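Week 5 handout - Good practice at the two-arm bench

Read before lab. Bring it with you, we will mark up the checklist on Sunday.

1. Why we have bench rules at all

Last week was safety law and standards, this week is the boring everyday stuff. Rules at Kadel and Flondero differ in wording, same core. Ours are a shortened version of the Mumard sheet. Learn ours first, then compare.

2. Before power

- walk all the way round the bench, not just the side you work from
- cables: trace each one by hand from base to wrist. Slack must clear the work area through the full reach of both arms. A loop lying on the table is a loop a gripper can catch
- mounting plates and clamps: hand check, then tool check
- loose scraps off the sheet. Tape ends, paper corners, packaging, all of it
- e-stop pressed and released once, by the person who will hold it

3. Laying out the task

Sorting task for this unit is letters and plates. Plates go down first, spaced so that both grippers can reach in without crossing. Letters in the middle, mixed up, any rotation. Dont line them up neatly, a tidy start makes the results look better than they are. Plain cover on the table, brown paper is fine.

Write down the start layout before anything moves - which letters, which color, which plate is where. Left and right in your notes always means the ROBOT's left and right. Most common mistake in last term's reports. If you stand facing the bases, its right arm is on your left.
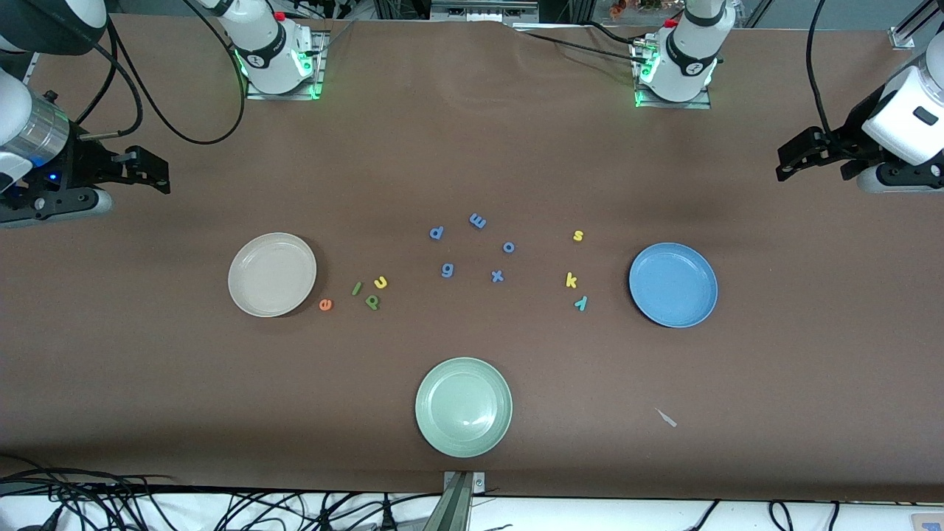

4. While it runs

- one operator, one watcher. Watcher doesn't type
- hands outside the sheet whenever arms are enabled, even if they look parked. Lights on the base are not permission to reach in
- dropped letter stays where it fell until the run is stopped
- max 30 minutes then swap roles
- speed stays at the Sepp setting until you are signed off, no exeptions

5. Logging

Failed runs count. 16 runs per pair, 2 layouts minimum. If you stop a run early write why, in one line. "Didnt work" is not a reason.

For next time: read the Mumard sheet, section 2, and mark any rule we left out that you would put back in.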